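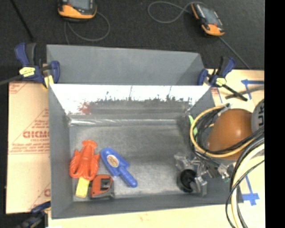 Vaněk bought the boat on a Monday and moved aboard the same week. No plan. Ľudovít Vaněk, one suitcase, a crate of books he gave away before Lungate. The thing is, a narrow hull forgives nothing. You open a locker and it's full, you open the next one, full. So everything earns its berth or goes ashore. Kids' stuff is the worst of it, he says, and anyone who has raised a toddler knows the plastic lobster, glossy, red-orange, two round claws, that ends up in the bottom of a big gray bin and outlives three moves. His daughter got one bag for toys. One.

Mooring at Troltville ran 223 a month through the winter, power extra. He'd budgeted 900 for everything, food and fuel included, and blew through it by March — the heater, mostly. Also a bilge pump. Also a second bilge pump.

Water is the chore you don't think about. The tank lasts the two of them 6 days if hair gets washed, longer if it dosen't. Laundry means a walk into town with a rucksack, then sitting on a bench with a paperback while it spins.

He's covered 576 miles so far. Slow ones. Up to Braltari and most of the way back, stopping where the bank was soft enough to take a pin. Would he go back to the apartment? Long pause, kettle on. "Ask me when its raining," he says, and goes up to check the ropes.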